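Last updated: March

Speaker notes — "The Grip That Wouldn't Let Go"
Rukhsana Mohmand, Clilitz

(Mic check, water, clicker. Start before people have finished sitting down, it's only a 20 minute slot.)

Hi everybody. I'm Rukhsana, I work on the grocery picking project at Clilitz, and I'm going to spend my time today telling you about a fault that was mostly my fault. I pushed for the change that caused it. My name is on the commit. So if you came to hear someone blame the hand vendor, sorry, wrong room!

Some background for anyone who hasn't met our setup. We call the robot Pluton. It's a humanoid arm and hand, and its job is to pick ordinary shop goods off a table and pass them to a person or drop them in a bin. Bottles, jars, snack bags, blister cards, all the stuff you'd find at the bottom of a shopping bag. The planner that decides where to grab is called Fernetti. The safety layer, the thing that's supposed to say "stop, open up, back off," is called Qureshi. Remember those two, because the whole story is them failing to talk to each other.

(Pause. Ask who here works with hands and who works with plain suction. Usually it's mostly suction people. Tease them a little.)

So, soft plastic. If you've done any picking you're already groaning. A jar is a lovely thing. A jar has one shape and it keeps it. A crinkly package has a new shape every time you breathe on it, and when you heap several of them together the camera sees one big shiny blob. Fernetti was bad at blobs. It would go in, close the fingers, get a corner of something, lift, and lose it on the way up. Over and over. We logged 1,890 picks in the test run before the change, and I spent a lot of evenings watching the drops and feeling personally insulted by them.

My fix was simple. When the fingers felt something slipping, squeeze harder and keep squeezing until the slip went away. I was very pleased with this. Drops went down right away, the demo looked great, I think I bought donuts.

(Slow down from here on. People want to write this part down.)

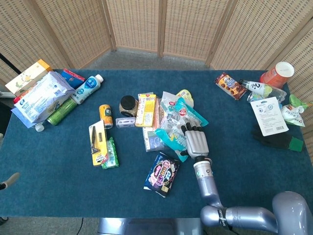
What I hadn't thought about was a package that is stuck to something else. Wrapped goods catch on each other. A flap goes under a box, a seam hooks a blister card, and now the thing in your hand pulls back. To my slip check, something pulling back looked exactly like something sliding out. So the hand squeezed harder. The arm kept lifting because Fernetti had been told the grasp was good. More pull, more squeeze, more pull.

It happened in the middle of the afternoon on a session I was running. The hand had two packages when it thought it had one, and they were caught on a third. My coworker reached in to free it. She did the right thing first, she called the stop, and I hit the software stop, and the arm stopped moving. Great. Then she put her fingers in to peel the plastic away and the hand was still closing.

She was pinched between the thumb and the first finger. She got out with a sore knuckle and a bruise, and she was back at work the same day. I want to say that early because I can see some of you making faces. But I've thought about it a lot since, and the reason it was only a bruise is that there was a folded wad of plastic in there with her. I don't get to take credit for a wad of plastic.

(If she's in the audience, do NOT point at her. She asked me not to.)

Okay, so why was it still closing? Qureshi's stop froze the arm joints. It had a separate message for the hand, and that message said "hold." Hold made sense when we wrote it, years back: if you stop with a glass jar in the air you don't want the fingers to pop open and drop it on somebody's foot. Only now "hold" went to my new grip code, and my new grip code's idea of holding was to keep chasing the slip. She tugged on the package, the hand felt the tug, and it tightened.

Every part did what its author meant. I find that kind of awful, still.

(Next slide is the force trace. Let them look at it. Count to five in your head.)

You can see the arm go flat right where I hit stop. Then the finger force, which should go flat with it, climbs in little steps. Each step is one tug. I had this same trace from earlier runs, by the way, with no person in it. The steps were there. I'd looked at them and thought, nice, it's hanging on.

So what did we change? First, the slip reflex is dead after any stop. The fingers keep the force they had at that moment and they can't add to it, whatever they feel. Second, there's a hard limit inside the hand controller itself, below my code, so I can't argue with it. And the squeeze gets 2 tries now. If the thing still feels like it's slipping after that, Fernetti has to call the grasp bad, open up and look again.

We also added a release button that opens the fingers and does nothing else. It's by the operator's hand. Before this, opening the hand meant typing a command, and I can tell you that I typed it wrong the first time.

Then we ran 50 picks on purpose-tangled packages, with a padded rod to tug on them and everyone's hands well away from the fingers. The force stayed flat after the stop every time. Drops went back up, yes. Some people on the team weren't thrilled and I wasn't either, because I liked my low number! We're getting it back slowly, mostly by having the planner nudge the pile apart before it commits to a grab.

(Check the clock. If short, skip the nudging video and go straight to this next bit.)

The thing I'd ask you to do when you get home is go find every place in your code that says "hold" or "pause" or "keep," and ask what the motors are allowed to do while that's going on. Ask the person who wrote it, and then go measure it, with something in the hand that pulls back. Ours had passed its stop test many times. The test used a jar, and a jar never tugs.

Also, write down the rule about reaching in. We had one that said "after the stop." It now says after the stop and after the fingers are open, and if they won't open, cut the power to the hand and wait.

Right, that's me. I've got the traces on my laptop if anyone wants to dig through them at the coffee break, and I'm happy to take the rude questions first.

(Likely question: why not use a softer hand? Say we're trying one, it's slower, no results to share yet. Likely question two: did we stop sessions? Yes, until the hand limit was in.)

14 comments · 37 shares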